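Teaching by hand, 260 times over

I keep reading that robots learn chores now by watching people. So in April I took the train out to Sestville and spent a day at Nundemel, where they do this for Claltell, and I came home less impressed than I was supposed to be.

The task was taking cables out of a bin and laying them on a table. An operator moves a pair of handles, the two arms copy her, and the whole thing gets recorded. Then she does it again. The target was 260 good runs, and by lunch they had 8 they wanted to keep. I was told this is normal for a new task.

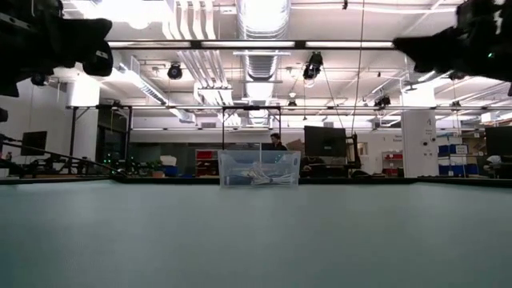 What bothers me is how much of the skill belongs to the operator. She knows a cord will snag before it snags, and she slows down. The recording has the slowing down but not the reason for it. And cables are a mean choice, since a clear plastic bin with a bundle of white ones lying in the bottom is hard enough for me to sort out at home, with fingers. Put that bin at the far edge of a wide table, under a ceiling full of bright lights, and I'd want to see a lot of proof before I believed the machine had learned "cable" and had not just learned that table.

I asked what happens if you swap the bin for a cardboard one. More runs, they said. How many more? Depends.

The Nwankwo brochure I picked up on the way out says a new job can be taught in 2 hours. Maybe — if the job is very small and you don't count the person on the handles. I'd like to go back once the 260 are done and bring my own box of tangled chargers.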